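Gripper Cell Care: Frequently Asked Questions
Graven Automation Support
Last reviewed 21/09/2019

These answers apply to the Fastuvix two-finger gripper as installed in tabletop handling cells supplied by Graven. Operators should read them together with the cell manual.

Who may work on the gripper?
Wiping the fingertip pads and checking fasteners by eye may be done by any trained operator. Removing a finger or opening the body is reserved for staff who have completed the Zastusley maintenance course.

How often should the pads be cleaned?
At the start of each shift. Use a lint-free cloth dampened with water. Solvents harden the pad surface and must not be used.

When should the pads be replaced?
Replace both pads after 432 hours of operation, or sooner if the ridges are worn smooth. Pads are supplied in pairs under part number 1610. A new pad must not be fitted opposite a worn one.

The fingers no longer close evenly. What should be checked first?
Stop the cell and lock out the power supply. Inspect the linkage bars for dirt, then check each pivot for play. If one finger still lags behind the other, request a service visit. Do not bend the bars by hand.

Does the wrist camera need to be realigned after a pad change?
Normally it does not. Realignment is required if the camera bracket has been loosened or struck. The procedure is given in section 9 of the cell manual.

Which object should be used for the grip test?
Any upright, lightweight item that is handled regularly in the cell is suitable. A plastic drinks bottle is acceptable, provided the cap is tight. Run six pick-and-place cycles at reduced speed and enter the result in the cell log.

May the grip force be raised if the object slips?
Clean the pads and repeat the test before changing any setting. Force changes must be approved by the Fekete site engineer and entered in the cell log. 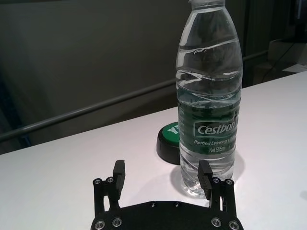
Requests for a change of grip force are normally answered within two working days. Until approval has been received, the cell may continue to run at its existing setting.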